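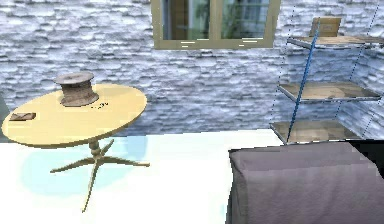 Stone wall, window and round table, rendered.

From: Kausar Bhutto
To: Yurt list
Subject: Re: [yurt] Machine-made work in the September show

Thanks for writing this up. I've cut your message down to the parts I'm answering.

> The Hivstead people want to know by the end of the month if we
> will accept work made with image generators. Their own position is
> that anything goes as long as it's labeled. I lean toward saying yes
> and leaving it to the label. We have 6 wall bays this year and I
> don't want to spend the whole summer arguing over what counts.

I can live with yes, but I don't think the label does much on its own. Last year we had one line on the card for "medium" and people wrote "digital" in it for everything from a scanned drawing to a typed prompt. I hung that show and could not tell you which was which. Visitors asked me and I had to say I didn't know.

What I would ask for is a short statement with each piece, 200 words at most, saying which tools were used and what the artist did by hand. It goes in the binder at the door and the card stays the same size. Jullell has done it this way for their last two shows and they were happy to send me their form. It fits on one side of a sheet.

> On the selling side, Pollelus have asked if generated prints would
> be priced with the rest. I said I'd ask the list.

My answer is that artists set their own prices and we take the same cut. I don't want two price lists. But I would like edition sizes stated for all prints, generated or not. We had a complaint in the spring from a buyer who paid 275 dollars for a print and then saw the same picture offered online as a free download. We gave her the money back and it came out of the frame budget.

> Some members feel their own work has been fed into these things
> without anyone asking. I don't know what we can do about that.

Neither do I, and I am one of those members. I found four of my textile pieces in a search of one of the training collections. Most of the women I share a studio with found theirs too, mostly older work from when we all put everything online at full size. A rule about our September show won't fix that. We could at least put a line in the call for entries asking people not to submit work made by naming a living artist in the prompt. It can't be checked, but it tells people where we stand.

Two smaller things. The entry form still has the old upload limit and it rejected three of my test files, so could whoever has the login raise it before the call goes out? And the mailing address list has 447 names on it, a good many of them bouncing. I can clean it up if someone sends me the current file - the copy I have is from before the move.

I can't make the next call but I'll read the notes.

Kausar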